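Wednesday, and I'm writing this on the bus because if I wait until I get home I'll just fall asleep on the couch again with my shoes on.

So! The bag thing. I've been moaning in here since June about bags. Boxes are easy, cups are easy, even that horrible squashy sponge was easy after a week. Then you ask the hand to pick up something thin and white and crinkly, and the whole plan falls apart. The depth numbers go to mush (shiny stuff always does that to us) and the old planner would aim for a spot that wasn't really there and close on nothing. Prudier was the name we gave the old planner, back when we thought it was prudent. Ha.

The new idea came from Hằng, and it's almost embarrassingly simple. Don't go looking for a good grasp point at all. Come down with the fingers a little apart, press lightly until the pads feel something push back, and then drag inward so the material gathers up and makes its own handle. Press, gather, close. She drew it on the back of a lunch receipt and Pak-hei taped the receipt to the monitor, where it still is, getting curly. He calls the method Flamemness, which isn't a word, and I've given up fighting about it because it's already in the file names.

We ran the comparison today, same set of bags and sheets for both planners, 235 tries each. I was supposed to just keep the log, but Thư let me set up a bunch of the starts too, so I spent most of the day hunched over the wrist views and now my neck is killing me.

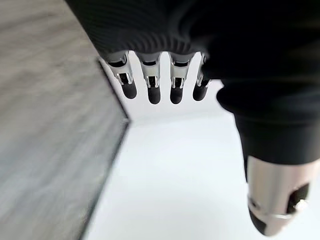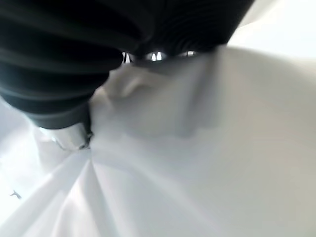 Fingers over white in the first one, pressing into the white stuff in the second.

Posted by Bảo Lương
1 September 2021 | lab diary | 3 comments

I love that fan of creases. You can see them all running in to one point under the finger, and that's pretty much the whole method right there, if you ask me. Pak-hei thinks we could read the folds straight from the wrist view and use them to decide when to stop dragging. Right now we stop on a pad reading, and the pad reading is noisy, and I picked the cutoff by squinting at a plot last Thursday. I'd feel a lot better with two signals that agree with each other.

Okay, results, before my stop. The new way clearly beat Prudier on the thin bags, by more than I would have bet. On the stiffer sheets it was close to a tie, maybe a hair worse, and it's slower everywhere, up to 3 seconds extra per try. Thư made a face about that. I don't care that much about slow yet! Slow we can fix. Thắng wants the whole thing rerun with the starting poses shuffled before any of us says the word "result" out loud, and he's right, annoyingly. I set a lot of those starts by hand and I bet I got nicer to the new planner as the day went on without meaning to.

We also went back through the failures, 48 of them for the new planner. Most are the same kind, where the drag starts before the pads have really settled and the material slides out flat again. A few are plain weird. There's one where the thumb came in way late and I have no clue why; the log looks fine to me. I flagged it and wrote "??" next to it, very scientific.

Stuff for tomorrow: shuffle script (me), thumb timing (Pak-hei), ask Hằng if she wants the lighter press on the stiff sheets or the same one everywhere. Somebody has to rename the folders too. And bring a pillow or something for that chair.

Oh, and I owe Thư a coffee, I said Prudier would win on the sheets by a mile and it didn't. Getting off here.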